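Junk drawer

A junk drawer is a drawer, box or basket in a home where small things go when they don't have a place of their own. I've been writing the household entries for this site for a while now, and I think this one may be closest to my heart, because I have three drawers in my kitchen and the junk one is the only one I open every single day.

Name and meaning

Most people I know say "junk drawer," though I've heard "everything drawer," "bits box" and, from my friend Anqi Han, simply "the place." The word junk is a little unfair. Plenty of what's in there works perfectly well! It's just small, or it belongs to something bigger that lives somewhere else in the house. A true junk drawer holds things you might need again. Once something is definitely trash, it's only in there by accident.

The container doesn't have to be a drawer, either. Apartments with tiny kitchens often use a shoebox, a cookie tin or a cardboard box on a shelf, and I count all of these. My grandmother kept hers in a blue biscuit tin from 1973, and you could hear her looking for a fuse from the other end of the house.

Typical contents

Contents vary a lot from home to home, but some things show up over and over: batteries, rubber bands, tape, birthday candles, takeout menus, spare keys, buttons, and those little hex wrenches that come with flat-pack furniture. Power adapters have taken up more and more room over the years. Phones and speakers get replaced, the plugs stay behind, and pretty soon you have a family of white cubes that all look alike — and one of them is the good one.

Then there's what Zeyu Yuan calls "the unknowns," the plastic pieces with holes or corners that clearly came off something. I keep mine. I once held on to an odd little cap for years and it went to the blender.

Sorting

The usual way to sort one is to empty it out on a table and put the pieces back by kind. An old tablecloth underneath helps a lot, and a checkered one is my favorite (small things stop rolling once they hit a wrinkle). I work next to an open box and start with the bigger, blockier stuff, then the adapters, then whatever is left.

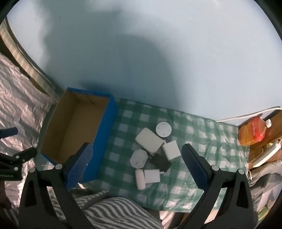

How often should a junk drawer be sorted?

Twice a year is plenty for most homes. I do mine in June and again right before the holidays, when I need the tape anyway.

Small dividers are popular and you can buy them, but cut-down cereal boxes do the same job. I label adapters with a strip of masking tape the minute I know what they belong to. Hefin James goes further and winds each cord around its own adapter with a twist tie, and I admit his drawer is much nicer to look at than mine. Mine closes, most days.

Old batteries deserve a bit more care. Keep loose ones away from keys and coins, put tape over the ends of the nine-volt kind, and take dead ones to a drop-off spot instead of letting them pile up at the back. Matches and medicine shouldn't be in there at all, especially with kids in the house.

Junk drawers and moving

Moving day is when the drawer gets its revenge. It's nearly always packed last, in whatever box is still standing around, and the box tends to be marked "misc." When Guangming Ding moved to Graltow he tipped the whole thing into one carton, sealed it, and found more than 200 twist ties on the other side. (He counted them. It was a long first evening with no internet.) I'd pack it first if you can stand it, leaving out only scissors, tape and a pen.

See also: button jar, key hook, spare cords, tool box

Last updated Dec 16, 2019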